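Ticket: Grudusach hand gripper, opening value drifts during kitchen work
Station: Sturnby, kitchen counter
Status: open, waiting for parts
Priority: normal

Problem as reported

The opening value does not come back to 100 percent when I release the trigger. In the morning it is correct. After 30 minutes of work it stops at 91, although the arms look fully open and touch the stops. When I close on something thin, the value jumps a little and then stays. The cycle counter was at 1,691 when I first wrote this down.

Already tried, without result:
Restart of the tool, two times.
New zero from the menu, with nothing between the pads. It is good for a short time and then the same drift comes again.
Other cable from the drawer.
Cleaning of both pads with a damp cloth.

Tuesday, 10:15
Repeated the test on the counter with the usual household items. The drift is bigger after soft packages than after the toothpaste box. I think it is because I press harder on plastic bags, but I am not sure.

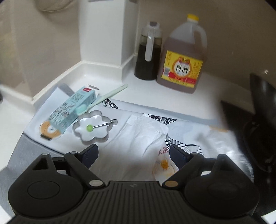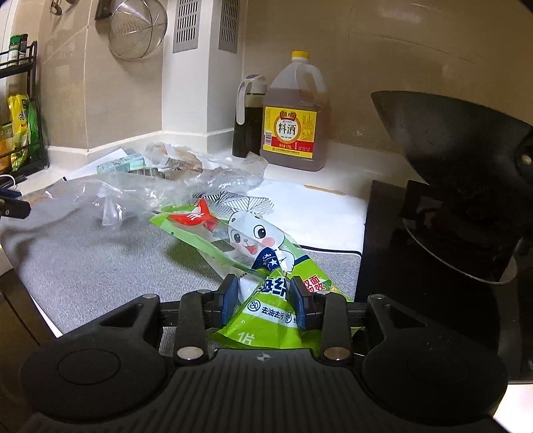 Oyuna Batsaikh
Station technician, Tratov

The first picture has the arms wide open over the white mat, with the two pads apart. In the second one the pads are closed on the green detergent bag. Please compare the linkages on your own unit in both positions, if you have one on the bench.

Tuesday, 11:40
Answer from Moncrieff support: check play in the linkage pins before changing the sensor. Hold the body still and move each arm by hand.

Done. The left arm has no play that I can feel. The right arm moves a small amount at the upper pin, and the value on the display changes with it. I then checked the fasteners at the base of the arms. One on the right could be turned a quarter turn with the small driver, which should not be possible. I tightened it and made a new zero.

Tuesday, 14:05
Better, but not solved. After 41 grasps the value still returns to 100 with hard objects. With bags it returns to 97 or 98. The play at the right pin is the same as before, so tightening did not touch this part of the problem.

Asked Moncrieff for one pin set and two bushings. Also asked if the right side can be changed alone or if both sides must be done together, because the manual says nothing about it.

Until the parts are here:
Make a new zero before each session and after each break.
Write down the open value at the end of the session.
If it is below 95, stop and use the second unit.
Do not put thread locker on the pins.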